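4.2 Equipment Planning and Cost Allocation

The budget for the garment-handling work was fixed before the task list was complete. Equipment was therefore bought in two rounds. The first round covered hand-held grippers, mounts, and storage. The second, placed in October, covered replacement fingers and one fixed arm for policy evaluation. Labor was charged to a separate line and is not included in the figures below.

Three suppliers were asked for quotes on the hand-held units. Steremen offered a complete gripper with a molded housing and a fixed finger shape. Prostley offered a kit that had to be assembled in the lab, at a lower unit price but with a longer lead time. Golob quoted only for the finger and rail assemblies. We compared the quotes on the cost of a working pair over the full collection period, including spares, shipping, and bench time for assembly and repair. Unit price alone ranked the Prostley kit first. Once bench time was added, the order changed, and the Steremen units were selected.

Units were bought and tracked in pairs. Most cloth tasks in our list need two contact points, and a single working gripper has little value to a collection site if its partner is out for repair. Each housing carries a numbered sticker, and the number is used in the repair log, the calibration record, and the inventory sheet. The initial order was 10 pairs. Of these, 7 were assigned to homes and the rest were kept as spares at the lab. Pairs were not split between sites, even when this left a good unit idle.

Fingers were treated as a consumable. The planning rule was to replace a set after 50 hours of use, or earlier if the tip no longer closed evenly on a single layer of cloth. Denim was given its own line in the wear estimate. The fabric is stiff at the seams and hems, and an operator who grips a folded edge tends to close the fingers with more force than is needed for a shirt or a towel. We had no wear data for denim when the first order was placed, and the estimate was set high on purpose.

Storage was the item most often left out of early drafts. Video from two grippers fills a portable drive quickly, and sites with slow home connections cannot upload between sessions. One drive per pair was bought, with a second in transit at any time. The Wurkenier inventory tool was used to match drives to pairs. Its license was paid from the software line.

No furniture was purchased. Garments are handled on whatever surface the home provides – a bed, a table, or the floor – and the operator works from one side of it. Figure 3 gives a case with a bed as the work surface and a pair of jeans as the item. This choice kept 75 percent of the hardware budget available for grippers and spare parts, but it also means that surface height and friction vary from site to site and must be recorded for each session.

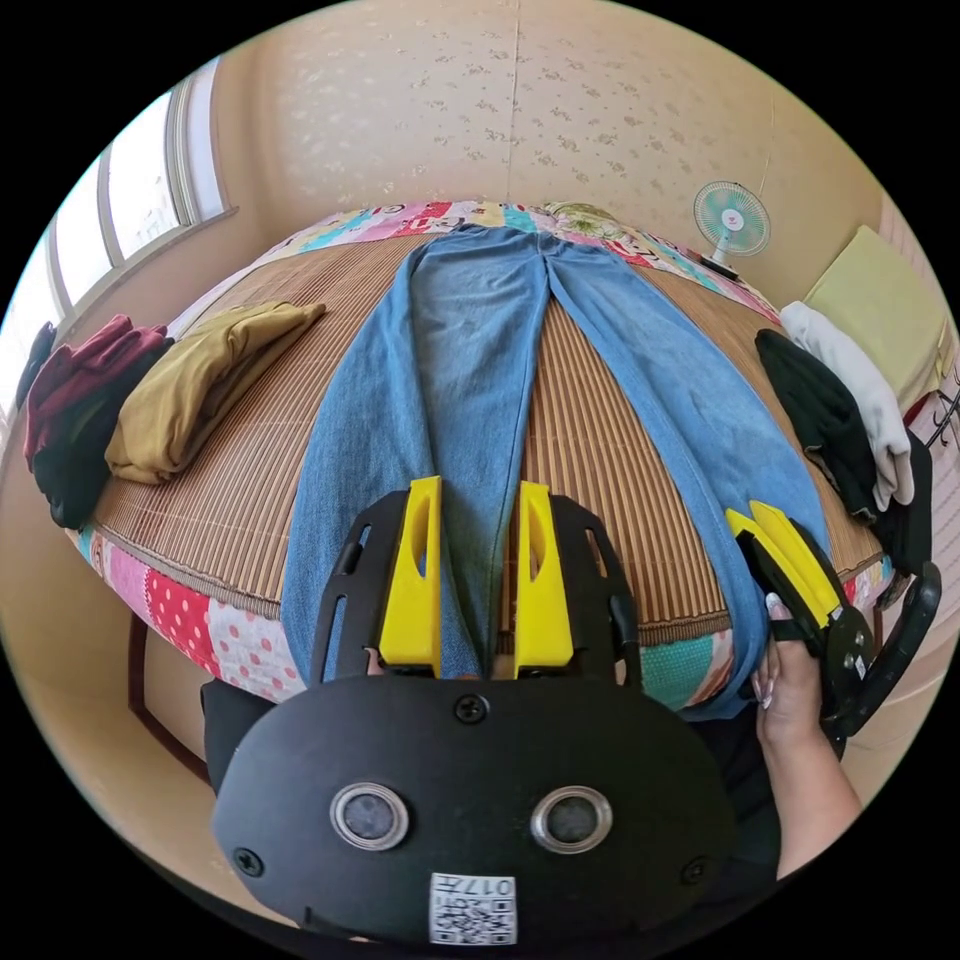

Figure 3. Two hand-held grippers in use on a pair of jeans laid flat over a woven mat. The unit labeled 017 holds one leg near the bed edge; the second holds the other leg in the hem area.

4.3 Timing of the Fixed Arm Purchase

The fixed arm was the largest single item, and its purchase was delayed until the gripper fingers had been approved. Buying it earlier would have locked the wrist mount to a finger design that was still under review. The delay left one budget period with no evaluation hardware. During that period, recorded sessions were checked by replay only, and no success rates were computed from them.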